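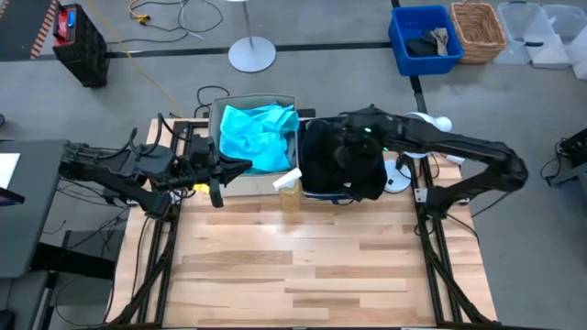 Box, spray bottle, planked top. Wooden tabletop.

Short thread on fabric sorting before storage. Same questions keep coming in, so the answers go in one place.

1/ Scope: household textiles and clothing that will sit for a season or longer. Anything worn weekly belongs in a drawer and needs none of this.

2/ Work on a hard, flat surface at standing height. A bed is too low and too soft, and folds made on a mattress come out uneven. Light-colored wood is a good choice. Dark lint shows up on it and you can wipe it off between loads.

3/ Split by color first, fiber second. In the photo the turquoise goes in the cardboard and the black goes in the dark container. Black sheds onto everything. Turquoise shows all of it.

4/ Cardboard box, open top, for the first pass. Fabric goes in crumpled at this stage. Folding before you know the final volume means folding twice.

5/ If the pile bulges over the rim, the box is too small for storage but fine for sorting. Do not push it down and tape it. Compressed cotton holds its creases, and the flaps will bow.

6/ Large black items get draped over the container edge before they go in. Gives you a look at the seams and hem. Check for lint, deodorant marks, and loose thread. Fold after that.

7/ Spray bottle: mine at home holds plain water, trigger set to fine mist. One pass per side, from a forearm's distance, then smooth by hand. This relaxes light creases in cotton. It does very little for polyester.

8/ Damp fabric does not go into a closed container. I leave misted pieces out for 2 hours, longer in January when the laundry room is cold. If the hem feels cooler than the rest, it is still damp.

9/ Containers. I have used the Kiltex 28-quart bins and the taller Closach ones. The Kiltex lid seals better. The Closach stacks straighter. For black fabric I use an opaque bin, as mine sit near a window and the folds on the top layer faded in a clear one.

10/ Fill to 85 percent. Past that the lid presses on the top layer and leaves a line across it. If you have one item left over, start another bin.

11/ Labels go on the short end, at eye level for the shelf it will live on. Write color, fiber, month. "Misc" is how you end up opening every bin.

12/ Floor: bare concrete is fine for working on. It is a poor place to leave cardboard overnight. The bottom panel takes up moisture and softens at the corners. Put the box on a shelf, a pallet, or two lengths of scrap lumber.

13/ Replies asked about liners. I use Ocampo unbuffered tissue for wool and silk, nothing for cotton. Newspaper transfers ink. Plastic dry-cleaning bags should come off before storage.

14/ Replies also asked about vacuum bags. Acceptable for synthetic comforters. I do not use them for down, wool, or anything with a structured shoulder.

15/ The full bin log, with fiber, fill level, and date in and out, is in the Tollora sheet linked on my profile. It is set up for 2000 rows. Copy it before editing, the original is locked.

16/ Correction to post 7: for linen, use two passes per side and press it while damp. Hand smoothing is not enough.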